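The **juice groove** is the shallow channel cut into the face of a chopping board, a little way in from its edge, to catch the liquid that runs from meat, tomatoes, ripe fruit and anything else inclined to weep under a knife. It is also called a *gravy channel* or, in older kitchens, simply *the gutter*, and many cooks grow very fond of it once they have owned a board that has one.

## Origins

Carving dishes with wells and runnels are a good deal older than the grooved board, and it seems likely that board makers borrowed the idea from them, bit by bit, as the Sunday joint moved from the dining table to the kitchen worktop. At Trudside, where the turner Colm Gilmartin kept a small workshop, early boards had a groove on three sides only, the fourth being left open so that the juices could be tipped into a pan.

## Form

The groove usually has a rounded bottom, which is far easier to wipe out than a square one. Gilmartin cut his 4 mm deep and 10 mm wide, on boards 35 cm by 48 cm, and held that anything deeper merely collected crumbs (he was quite firm on the point, by all accounts!). Some makers groove one face and leave the other plain for bread and pastry.
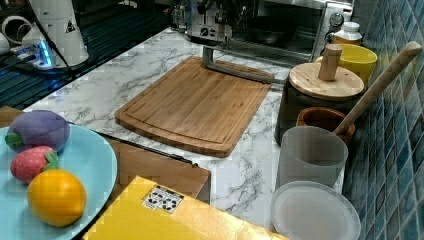
*Bamboo board with a groove around its perimeter, on a marble-patterned worktop.*

## Care

A grooved board wants washing soon after use, with a soft brush run along the channel, and should then be stood on its edge to dry. Oil tends to pool in the groove, so it is best rubbed in there with a fingertip and any extra wiped away.

## See also

- Carving dish
- Bread board
- Butcher's block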